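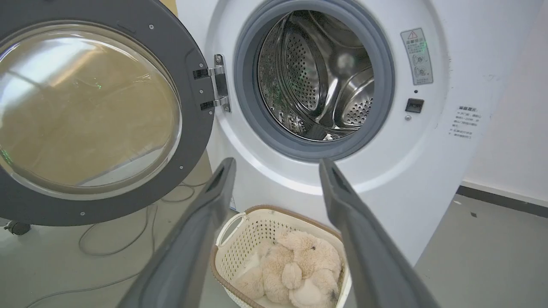
Estcombe High had spent 2,000 dollars on an arm that was meant to do laundry. I'd joined robotics club for the credit, and I gave it two minutes.

"It practised 33 times at lunch," said our captain.

"And how many went in?"

She checked the laptop – for longer than she needed to.

The judge from Stirell had her pen out. The toy lay in its basket, the washer door stood open, and the clock on the wall said we had 60 seconds. I put my dollar on the toy.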